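Print this page | E-mail to a friend

Fancy driving a pair of robot arms this May?

Hi, I'm Lilian Kinyua and I run the Lendness student robotics club with Hagos Ambaye. Our card-sorting project (we call it Mai) needs 18 people to come and have a go at steering the arms for 40 minutes each – no experience wanted, just patience and a bit of a steady hand! Loan Khúc will sit with you the whole time, and there's tea. You need to be 16 or over, and glasses are fine. Slots start at 4.30pm in Room 213, Drolton building.
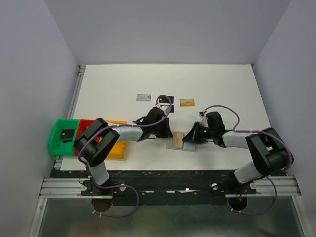

Mai's two arms at the light blue mat or tray, cards out and sorting bins on the left.

Keen? Drop Hagos a line with your name and a couple of times that suit you, and we'll get you booked in.

18 shares | 2 comments

© Lendness Robotics Club | Contact us | Back to top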